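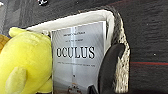

讣告里到底写谁、不写谁,是谁说了算?

多数时候是付钱登报的那位家属。我一开始以为报社会管,结果 Onard 的编辑只核对死者姓名和葬礼时间,其余照登。所以同一位老人去世,大儿子登的那份和二女儿登的那份,亲属名单能差出三个人来。

这个题目是我去年 November 定下来的,当时还叫“地方报纸的语言风格”,Hauke Kettler 老师说太大了,让我砍。我砍了两次,最后只剩讣告里的亲属部分。材料全部来自 Nelutholm 图书馆的旧报,一共 215 则,我一则一则抄进表格,抄到后来看见“享年”两个字就想去倒杯水(真的!)。

先讲称呼。215 则里有 57 则提到了继子女或者继父母,写法乱得很:有的直接写“子女”,有的单独列一行,还有的放在孙辈后面。我原来想按年代排一下看趋势,排完发现同一年里几种写法都有,趋势不太明显,这一段我就老实写“看不出来”。

再讲宠物。有 12 则把狗或者猫写进了“在世亲属”,我特别喜欢这一部分,Naveed Bhutto 跟我同组,他觉得应该删掉,说宠物不算亲属。我们争了一个下午,最后放进了附录,他那边的正文表格里没有。有一只叫 Tatlı 的猫,排在女婿前面。
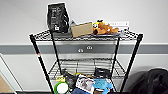

## 访谈部分

我本来想多找几家,最后谈成的只有 Skasness 的一家殡仪服务处,聊了一次。接待我的那位阿姨说,他们有一张填空的表,家属照着填,填完基本就是一则讣告。难怪我抄的时候老觉得眼熟!表上“兄弟姐妹”那一栏只有四行,家里人多的就得写到背面去,登报时背面那几位偶尔会漏掉。

我回去翻了一遍,确实有 19 则后来登过更正,大多是补名字。漏的是不是都写在背面,我没法查,原表他们不留。

还没做完的:

- 更正启事的日期还没和原文一一对上
- Naveed 的编码和我的有几处不一致,主要是“义女”算不算子女
- 参考文献格式要改,Kettler 老师已经催过一次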